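Zundimus Two-Arm Workcell: Demonstration Visits

Home > Equipment > Workcells > Zundimus

The Zundimus is a bench-height workcell with two arms on a common front rail, built by Heydari and shown by us at the Dulldale unit. You can read the data sheet, and plenty of people do, but most of our buyers made up their minds after standing in front of it for an afternoon with a cup of tea going cold.

A visit lasts 2 hours. Bakari Langat runs it. He will start with the laundry task, whatever you told him on the phone about your gearboxes. Small washing on a peg hanger is a miserable job for a machine: the cloth flops, the pegs are fiddly, and the hanger would like to swing. If a cell can cope with socks it will probably be civil to your cable looms.
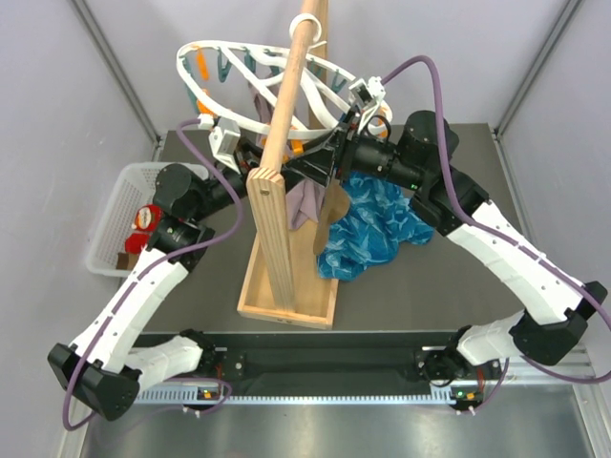
After that the floor is yours. Bring your own parts, up to a carrier bag's worth, and Bakari will set them out and have a go. He doesn't rehearse, and he won't pretend a dropped part was planned. Visitors from a bakery supplier once brought piping bags, which we now ask people to empty first.

What comes with the cell

Two arms with grippers, a camera on each gripper, rail, tabletop and enclosure. The Jokine control software is included for the first year and charged yearly from then on. Trays, stands and baskets are up to you. Ours came from the kitchen shop by the station and have given no trouble.

What doesn't

Delivery beyond the loading bay, the compressor (you don't need one, but people ask) and patience. Allow a full day for setting up, longer if your doorway is narrow. Please measure the doorway.

Visiting Dulldale

We take parties of up to 4. Larger groups end up with someone at the back looking at a coat. Sessions start at 2 in the afternoon, and the next run of dates is in September. Parking is free behind the unit, next to the skip. The sign on the main road still has the previous tenant's name on it, so look for the green shutter.

There is no charge for a visit. If you want us to spend longer on your own parts and write up the results, a trial costs £2000, taken off the price if you order.

To book, use the enquiry form and tell us what you'd like to see picked up. "Everything" has been tried.

Related: Jokine control software | Spare gripper fingers | Service plans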